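Grakville Hillclimb Stays on the Calendar as Drivers and Organizers Settle Their Differences

The Grakville Hillclimb will run this year after all, and anyone who has ever stood on the grass bank at the second hairpin with a paper cup of soup in both hands will be as happy to read that as we are to write it. For most of January it looked as if the old road up to the water tower would stay quiet for the first time in a long while, and there were some very glum faces at the winter swap meet.

The trouble, for those who missed our earlier items, was over the runoff areas. A group of regular entrants, 25 of them in the end, signed a letter saying they would not take the start unless the gravel trap below the quarry bend was made deeper and the straw bales along the stone wall were replaced with proper barriers. The Sandia Motor Club, which has put on the event for as long as we have been covering it, answered that it agreed with every word but could not see where the money was going to come from. And there things sat for a few weeks, with a good deal of grumbling on both sides and no small amount of coffee drunk at meetings that went on far too late.

What moved it along in the end was an offer from Uro, the tire distributor, to pay for the barriers in return for its name on the start gantry. The club will cover the gravel itself by raising the entry fee to $500, and although that is a fair jump, the drivers we talked to took it pretty well.

"I would much sooner pay it and know the wall is covered," said Hidayah Siregar, who won the under-2000 cc class last season in her little white Zakaria coupe and who was one of the first to sign the letter. "I love this hill. I have loved it since my dad used to park us up by the tower with sandwiches and a blanket. None of us wanted to stay home, and I hope people understand that the letter came from folks who care about the place."

She will be back in the same car, by the way, with a rebuilt gearbox and, she says, a seat that finally fits her.

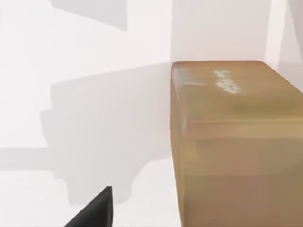

Vol. 66, page 25

The new barriers will go in along the full length of the wall, and the club is asking everyone to keep off the upper road while the crews are working up there – yes, that includes the dog walkers, much as we sympathize. The grass bank at the second hairpin will be open to spectators just as before, though the rope line is going to be set a few steps farther back from the edge of the road. The view should hardly suffer.

Entries are capped at 66 cars, and the club expects to fill every place, so if you have been meaning to get your forms in, please don't leave them sitting on the kitchen counter. Practice runs begin at 8 a.m. and the first timed climb goes off at 11, weather willing. Parking is in the lower field, same as always, and the soup stand has promised to be there too.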